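Ticket: Stock quantities double after barcode import
Product: Bindico Desktop, connected to Drosonari barcode scanner
Site: Cultham stockroom
Priority: Normal
Status: Resolved

Reported problem

When we import a scan file into Bindico, some items come in at twice the quantity we scanned. It started in May, after the stockroom computer was replaced. The item names and prices are fine and only the on-hand number is wrong. The count we noticed first was the wire wine racks, which showed 200 when we had scanned 100.

There is no error message. The import window says "Completed" and closes by itself. We have been fixing the numbers by hand, but there are 600 lines in the catalog and we can't keep checking all of them.

Location codes in use: shelves are A through F, and the bench is one location, G. We used to give each square on the bench its own code and stopped because people kept scanning the wrong one.
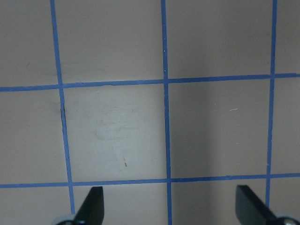

Location G, blue tape grid.

Support reply, 9:40 a.m.

Thank you for the details. Please tell us:
- the Bindico version shown under Help
- whether the doubled items have anything in common, such as supplier or location
- whether the scanner is set to batch mode or live mode

Please also attach one scan file that gave a wrong result. Don't open it in a spreadsheet program first. That can strip the leading zeros from the item codes and make the file useless for testing.

Customer reply, 11:15 a.m.

Scan file attached. The scanner is in batch mode and always has been. The version is the one that was current when the new computer was set up, and it says no updates are available.

I went through the last import line by line. Every doubled item is a Timmermans item. Other suppliers are correct. Location makes no difference - a Timmermans item on shelf B doubles the same as one on the bench. 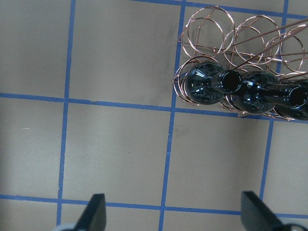 Wire wine rack with two bottles, location G.

One more thing that may matter. Timmermans changed their barcodes last year, so many of their items have an old code and a new code in our catalog. On the old computer this was never a problem.

Support reply, 1:20 p.m.

The two codes are very likely the cause. Bindico can store an alternate barcode for an item, and there is a setting that controls what happens when both codes point to the same record. On a new installation the setting goes back to "Add both." Your old computer was probably set to "Match first."

We loaded your scan file here with each setting. With "Add both," the Timmermans lines doubled. With "Match first," they came in as scanned.

Please make a backup before changing anything, and do the steps in this order.

1. Close Bindico on every computer except the one in the stockroom.

2. Go to File, then Backup, and save a copy somewhere other than the stockroom computer. Wait for the green bar to finish.

3. Open Settings, Import, Barcodes. Change "Alternate codes" from "Add both" to "Match first" and click Save. The window does not save when you close it with the X. 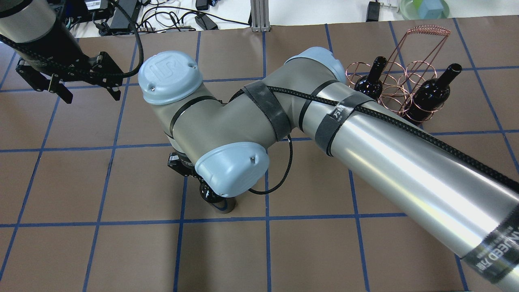
4. Restart Bindico and check that the setting held.

5. Import a short test file, 15 lines or fewer, with at least one Timmermans item in it. Compare the quantities with the scanner screen.

6. Correct the old quantities. The fastest way is a fresh scan of the Timmermans items only, imported with "Replace quantity" checked. Uncheck it again afterward or the next delivery will overwrite your stock.

Customer reply, 3:50 p.m.

Steps 1 through 5 are done. The setting didn't hold the first time - I had closed the window with the X after all. Second time it was fine, and the test file came in correctly.

For step 6, does "Replace quantity" also clear the items that are missing from the file? We have a few Timmermans items out on loan to the other shop and would like to keep those on the books.

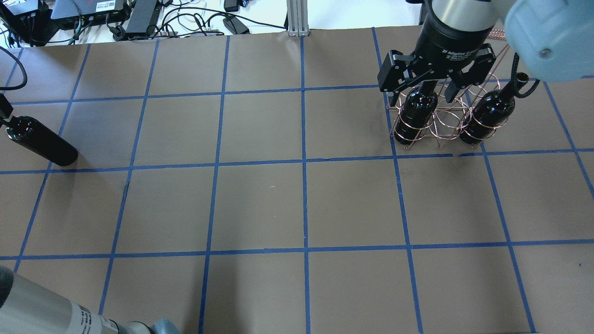
They are marked as "Off site" in the notes field but they don't have their own location code, so I don't know if Bindico treats them as stock here or not.

Support reply, 4:25 p.m.

Items missing from the file are left alone. Bindico doesn't read the notes field during an import, so the off-site items will keep whatever quantity they have now. If any of them were doubled earlier, correct those by hand. We suggest adding a location code for the other shop when you have time.

Customer reply, 5:05 p.m.

Rescan done and imported, "Replace quantity" is off again. Wine racks are back to 100. Two of the off-site items were doubled and I have corrected them. You can close this.

Closed by support. Cause: import setting reset on new installation. Related article: Alternate barcodes and supplier code changes.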